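Fórum > Empresas e TI > Gestão de equipamento
Tópico: Inventário de equipamento – folha de cálculo ou programa próprio?

ruiteclas
12 de novembro de 2019
Boas. Entrei em janeiro numa empresa de contabilidade com dois escritórios e herdei o inventário informático, que é uma folha de cálculo com quatro separadores e nomes de pessoas que já saíram. No papel temos 53 portáteis. Fui contar e há equipamento que não está na folha e linhas na folha que não correspondem a nada que eu encontre.
A direção quer isto resolvido antes do fecho do ano, por causa dos abates. Pedi preço do Vaner e deram-me 900 euros por ano. O patrão acha caro e quer que eu continue com a folha. O que usam numa casa deste tamanho? E como é que ligam o número de imobilizado da contabilidade ao número de série?

parafuso_solto
Folha de cálculo. Com 53 máquinas não precisas de mais nada. Uma linha por equipamento, número de série como chave, e só uma pessoa com permissão para escrever. O problema da tua folha é que toda a gente mexeu nela. Um programa com toda a gente a mexer fica igual em seis meses.
Quanto à contabilidade, acrescenta uma coluna com o número de imobilizado e mais nada. Não tentes copiar valores e amortizações para o teu lado, vais andar sempre desencontrado.

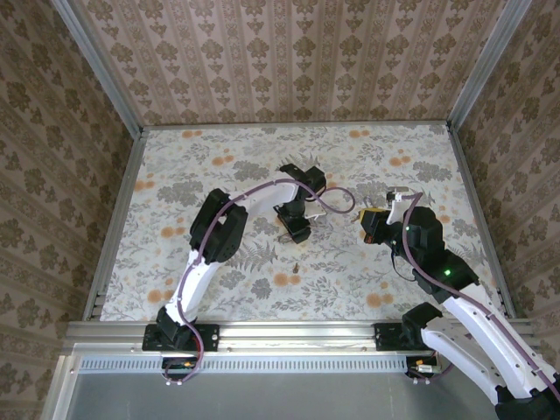
Lai-ching Wu
Não concordo com a parte da folha. Uma linha por equipamento diz onde ele está hoje e apaga onde esteve antes. Quando um portátil desaparece, a primeira coisa que perguntam é quem o tinha há três meses, e a folha não responde. Qualquer programa de inventário guarda esse histórico sem ninguém ter de se lembrar.
Se os 900 euros são o obstáculo, vê o Allow. Tem uma versão sem custos de licença que se instala num servidor interno. Dá trabalho a configurar, contem com dois ou três dias, mas depois importa um CSV sem grandes dramas.

parafuso_solto
O histórico faz-se com um segundo separador. Data, número de série, de quem, para quem. Faço assim há anos.

Lai-ching Wu
E quando te esqueces de preencher o segundo separador?

parafuso_solto
Não me esqueço. Mas percebo que numa equipa com mais gente isso seja um risco.

mariana.suporte
Usei o Vaner na empresa anterior. Funciona, a parte dos relatórios para auditoria é boa, a pesquisa é lenta. O que me irritava era o agente que se instala nas máquinas – duplicava registos sempre que alguém mudava de placa de rede ou usava uma base nova. Tive de andar a fundir fichas à mão durante semanas. Perguntem se isso já foi corrigido antes de assinar.
Outra coisa: os monitores. O agente não os apanhava. Tínhamos 16 monitores de uma sala de formação que não estavam em lado nenhum e só demos por isso quando o seguro pediu a lista.
Na altura também se decidiu que os armários do material de reserva passavam a ficar fechados e com registo de saída. Foi a medida que mais diferença fez, mais do que o programa.
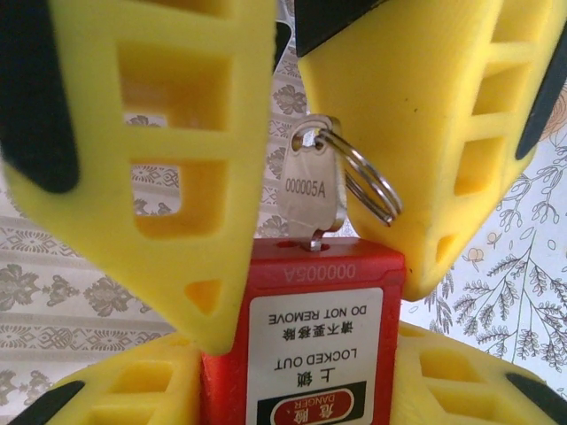

Cadeado de segurança vermelho, virado ao contrário

ruiteclas
Obrigado pelas respostas. Os monitores nem estão na folha, por isso vou ter de começar do zero nessa parte. Temos armário, mas a chave anda por aí.
Mais uma dúvida: etiquetas. Vale a pena comprar das boas ou imprimo em papel autocolante normal?

Golshifteh Amini
Compra das de poliéster. As de papel saem com o álcool com que se limpam os portáteis, e ao fim de um ano tens metade ilegível. Nós encomendámos 400 à Mulcahy, já numeradas e com código de barras, e ainda temos um maço na gaveta. Pede sempre numeração seguida e não deixes que ponham lá o nome do departamento, porque os departamentos mudam.
Sobre o sítio onde colar: nos portáteis, em baixo, longe da grelha de ventilação e sem tapar o número de série do fabricante. Nos monitores, atrás, no canto, onde se consiga ler sem os desmontar do braço. Nas bases de ligação não há sítio bom. Nós colamos por baixo e aceitamos que é preciso virá-las.
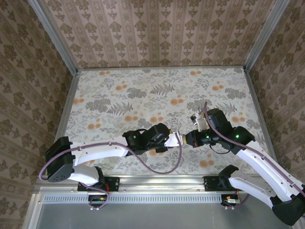 Para os carregadores desistimos. Tentámos etiquetar o cabo com bandeirinhas e ficaram todas coladas umas às outras dentro das malas. Tratamos carregadores e ratos como consumível, com stock mínimo, e não entram no inventário. O auditor nunca levantou problema com isso, mas confirma com o vosso contabilista onde põem o limite de valor.

parafuso_solto
Subscrevo a parte dos carregadores. Não subscrevo as etiquetas encomendadas. Uma impressora de etiquetas barata com fita laminada faz o mesmo e imprimes quando precisas.

Golshifteh Amini
Se já houver a impressora, sim. Para etiquetar tudo de uma vez prefiro o rolo feito. A fita laminada fica cara quando se gasta assim, e perdes uma tarde a cortar.

zeca_redes
Entro só para dizer que andamos todos a discutir ferramentas e o colega tem um problema de contagem. Seja Vaner, Allow, Clitora ou um caderno, se a primeira contagem for má o resto fica mau. Fizemos a nossa no verão e a ordem foi esta:

1. Congelar movimentos durante a contagem. Ninguém troca de máquina, ninguém leva nada do armário. Avisar com uma semana de antecedência e outra vez na véspera.

2. Contar sala a sala, com a folha antiga fechada. Quem leva a lista na mão tende a procurar o que lá está e passa ao lado do resto. Um lê, outro escreve, e a etiqueta cola-se na altura.

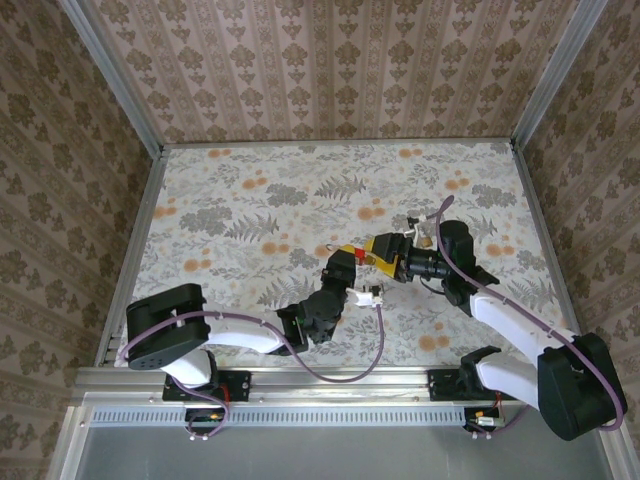 3. Comparar com a folha antiga só no fim. Três grupos: bate certo, existe e não está na folha, está na folha e não existe. O terceiro vai para uma lista com prazo para as pessoas responderem.

4. Tratar de quem trabalha em casa à parte. Pedimos fotografia da etiqueta do fabricante por email. Houve quem demorasse um mês, e foi preciso meter as chefias ao barulho.

5. Propor os abates à contabilidade com a lista assinada por alguém da direção. Nunca abater por iniciativa da informática.

mariana.suporte
O ponto 5 é importante. Do nosso lado abateram-se umas torres antigas sem documento nenhum e depois não havia prova de que os discos tinham sido apagados. Acrescentava uma coluna com a data e o método de limpeza do disco.

Lai-ching Wu
Concordo com a ordem toda menos o ponto 2. Contar às cegas é bom, mas o leitor de códigos ligado ao programa evita erros de transcrição. Um número de série ditado em voz alta entre duas pessoas dá sempre confusão entre B e 8. Se escolheres o programa antes, a contagem já entra direita.

zeca_redes
Um leitor USB escreve numa folha de cálculo da mesma maneira. Mas sim, ditar números de série foi a pior parte. Da próxima levo leitor.

ruiteclas
Fica decidido assim: contagem primeiro, com leitor, para uma folha nova com o separador de movimentos. Depois instalo o Allow numa máquina de testes e importo. Se correr mal fico na folha e volto a falar no Vaner com o orçamento do próximo ano.
Alguém experimentou o Clitora? O zeca falou nele e só encontro a página do fabricante.

zeca_redes
Experimentei a demo. Está tudo em inglês e não exporta as fichas com anexos. Para o que queres não te ajuda.

Golshifteh Amini
Se fores para o Allow, define os campos personalizados antes de importar. Depois de haver registos, mudar um campo de texto para lista obriga a importar tudo outra vez. Se quiseres mando-te o nosso modelo de CSV por mensagem privada, tem a coluna do imobilizado e a do disco.

ruiteclas
Manda, agradeço. Volto aqui com o resultado da contagem.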